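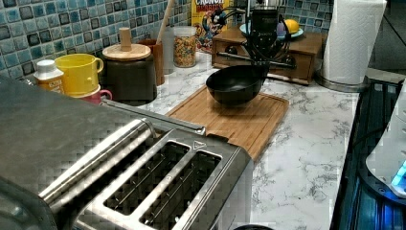

Week 6: Heat Transfer in Domestic Cooking

Home Course Outline Readings Assessment Contact

FOOD 235 – Principles of Food Preparation
Course co-ordinator: Cremilda Bittencourt
Tutorials: Natanael Brandão, Sindley Building, Room 36

Purpose of this handout

These notes accompany the Tuesday lecture and should be read before the tutorial. Students are expected to distinguish between conduction, convection and radiation, and to identify the dominant mode in a given cooking method. Phase change is treated separately in Week 7.

1. Conduction

Conduction is the transfer of energy through a material, or between materials in contact, without bulk movement of the material itself. The rate depends on the area of contact, the thickness of the material, its thermal conductivity and the difference in temperature across it. Copper and aluminium conduct heat readily. Stainless steel is a comparatively poor conductor, and pans made from it are commonly given an aluminium core to even out the temperature of the base. Cast iron is slow to heat but stores a good deal of energy, and its temperature falls less when cold food is added.

Students often confuse conductivity with heat capacity. The distinction is examinable.

2. Convection

Convection is the transfer of energy by the movement of a fluid. Natural convection arises from differences in density: warm water rises in a stockpot and cooler water descends to replace it. Forced convection relies on a fan or pump. A fan moves hot air continually over the surface of the food, and recipes written for a conventional oven are usually adjusted downward by 20 degrees Celsius. Thickened liquids circulate poorly, and custards and porridge must be stirred for this reason.
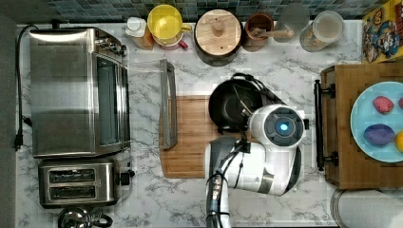 3. Radiation

Radiant transfer requires neither contact nor a fluid. Energy is emitted by a hot surface as electromagnetic waves, chiefly in the infrared for the temperatures met in a kitchen, and is absorbed at or near the surface of the food. Browning may therefore be well advanced while the interior remains cool. A two-slot toaster of the ordinary household kind depends largely on this mode, with the bread held close to the elements on either side. A toaster oven combines radiation with natural convection inside the cavity, and the balance between them alters with shelf position. Colour also matters – a darker surface generally absorbs more of the incoming energy, and toast accordingly browns faster as it darkens.

4. Tutorial preparation

Read Chapter 17 of the course reader. Prepare a written response of no more than 700 words comparing two methods of cooking a potato, naming the principal mode of transfer at each stage. Responses are to be submitted to Mr Brandão at the beginning of the tutorial.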